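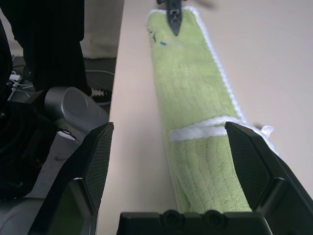

Towel collection at Pellby Street hall passes 800 pieces

The towel collection at the Pellby Street hall has received 800 towels since it opened in October, and the organizers say that they can still accept more. The collection will stay open for 5 more weeks.

The towels go to two places. The larger part is for the night shelter on McKinnon Road, where every guest gets a clean towel in the evening. The rest is for the animal clinic next to the bus station, which uses old towels for drying dogs and for lining the cages.

Siyabonga Hendricks started the collection after he talked with the shelter about what they needed most. He expected to hear about blankets or winter shoes, but the answer was towels. "They wash them every day, and after one year many of them are too thin," he said. "I went home and looked in my own cupboard. I had many towels which I did not use."

All donated towels are washed at the Otik laundry, which gives the hall a lower price for large loads. After that they are brought back and laid out lengthwise on the tables, one by one. The helpers look for holes, loose threads and stains, and they feel along the edges with their hand, where the stitching usually opens first. A towel in good condition is folded for the shelter. A towel with small damage goes to the clinic.

Microfiber towels are a special case, and the hall has received a lot of them this year. They are light and they dry fast, so the shelter likes them very much for guests who carry their things with them during the day. But they should not be washed together with cotton, because the lint from the cotton stays in the fibers. Fabric softener is also a problem, as the towel then takes up less water. Mr. Hendricks asks people to put microfiber in a separate bag and to write the word on the bag.

Long, narrow towels are welcome too. Some visitors asked at the door if only bath towels are accepted, and the answer is no - hand towels, sports towels and hair towels are all useful. Towels with a mark or with a decorative band can be given without worry, if the fabric is still strong. Bath mats with a rubber back cannot be taken, and neither can pillows or bed sheets.

The hall hopes to reach 2000 towels before the collection closes. To help with this, the Grelta furniture store has put a collection box beside its entrance, and it is emptied every evening. Donors who bring a very large number of towels are asked to come directly to the hall, as the box fills quickly.

Donations at Pellby Street are accepted from 9 in the morning until the hall closes for lunch. The side door is the easier one for people with heavy bags. Towels should be dry when they arrive, and they do not need to be ironed.

People who would like to help with folding can leave their name at the front desk. A short introduction is given to all new helpers, and children may come together with a parent.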